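We use cookies to remember your settings and to see how people use the forum. By staying on this site you agree to this. Accept / Manage choices

Sorting arm chokes on snack wrappers, what am I doing wrong?

Bożena Domański
2024-10-03

Hi all, first time posting in the home builds section although I've been reading it for ages (and stealing your ideas, thank you!).

I'm building a little trash sorter at home. The idea is a shallow tray under a small arm, a camera looking down, and two bins: one for soft plastic and foil, one for everything else. The arm is a Sivik kit I bought secondhand, the controller board is a Bilgin, and the whole thing is bolted to a piece of kitchen countertop left over from when we redid the kitchen. It lives in the utility room, so yes, my family hates me.

Bottles work great. Cans work great. Yogurt cups mostly work, if they land right side up. Then I get to wrappers and everything falls apart. Chip bags, candy bar wrappers, the crinkly foil kind, anything soft and shiny. Two separate things go wrong. First, the camera can't tell where one wrapper stops and the next one starts, so it draws one big outline around the whole pile and calls it a single item. Second, even when I put down one wrapper all by itself, the two-finger gripper either slides right over it or pinches a corner and drops it halfway to the bin.

I've trained the vision part on 2,000 pictures, but I have to admit most of those are one wrapper, smoothed out flat, on a white background. In real life they never come like that. They come out of the bag as a wad, all tangled up in each other, and somebody has to pull them apart.
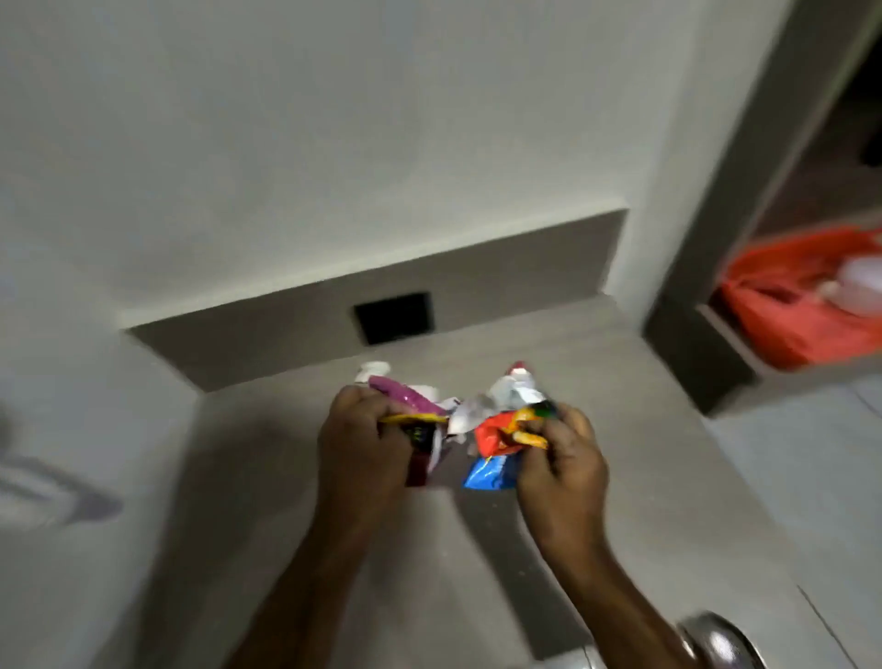

A handful of wrappers, bunched up the usual way.

Purple, red, blue, silver, all in one clump. I can see those are different packets without even thinking about it, but my poor software sees one very exciting piece of trash.

Things I've tried so far: turning the lights down (helped a little with glare, then it lost the dark wrappers), closing the fingers harder (it just squirts the wrapper out sideways), and adding strips cut from a rubber dish glove to the fingertips. The glove strips were the best of the bunch. With those on I got 10 good drops out of 51 tries, which is still pretty sad.

So do I need more pictures, a different gripper, or a different hobby? I don't want to spend a lot. My budget is whatever is left in the jar after April's disaster with the stepper drivers, and that isn't much.

britholm_basement

You need suction. Fingers are no good for film. Buy a vacuum cup and a small pump and you're done.

heller_on_wheels

Fun project! I've been down this exact road with a bench sorter for our shared workshop, so let me save you a few evenings.

I don't agree that suction fixes it all by itself. A plain suction cup is lovely on a flat wrapper and terrible on a crumpled one, because air leaks in through every crease. If you go that way, get the soft bellows type, the ones that look like a tiny accordion, and a pump that moves a lot of air. Strong vacuum with low flow is what most of the cheap pumps give you, and it lets go the second there's a leak. Mine is a Britholm pump that came out of somebody's abandoned project, and it's loud enough that I run it inside a box lined with carpet. Leave a gap for air or it'll cook itself. Ask me how I know!

Before you buy anything, though, I'd try changing your fingers. Flat pads come straight down and press the wrapper against the tray. What you want is something that scoops a bit. I printed thin fingers with a slight inward hook, put a soft foam mat on the tray, and had the arm push down into the foam by 4 mm before closing. The foam gives, the fingertips get under the film, and they grab a fold instead of skating across the top. Keep your glove strips, they're a good idea, just replace them when they get greasy.

Now the pile. Please don't try to teach it to separate a wad on the first go. What worked for me was letting the machine be dumb about it:

Grab anything near the highest point of the pile.
Lift it a little way and give it a shake, just a quick back and forth with the wrist joint.
Set down whatever is still in the fingers on an empty part of the tray.
Take a new picture and start over.

Half the time the shake drops everything except one wrapper, and then you have an easy case. The other half you've at least spread the mess out. It's slow, and watching it is weirdly relaxing.

For the pictures, your hunch is right. Stop flattening them! Dump real wads on the real tray under the real lights and shoot those. I'd take a small set of messy photos over a mountain of tidy ones. Outline each wrapper separately when you label them, including the ones mostly hidden. It's boring work, so put on some music. Watch out for wrappers that are one color outside and silver inside, since a folded one looks like two items. I label those as one wrapper, both colors together, and it got much better at them after I went back and fixed my old labels.

For glare, don't turn the light down. Spread it out. Tape baking parchment over a frame and keep it well away from anything that gets hot (LED strips are fine). You'll lose the hard white spots and keep your dark wrappers.

Bożena Domański

Oh this is great, thank you both! I hadn't thought of foam at all and I have a camping mat with a hole in it that's been waiting for a purpose. Going to print the hooked fingers tonight. How thick are yours at the tip? And do you shake before or after you move away from the pile?

heller_on_wheels

Two millimeters at the tip, any thinner and they snapped on me. Print them lying on their side so the layers run along the finger. Shake right over the pile, so whatever falls off lands back where it came from.

pins_and_needles

Is the Bilgin board fast enough for the shake? Mine stutters if I send it moves too quickly. I ended up storing the whole shake as one routine on the board and just telling it to play that. Might be worth doing from the start. Also second the thing about the foam, but wipe it down often, chip crumbs get in there and the camera starts finding "items" everywhere.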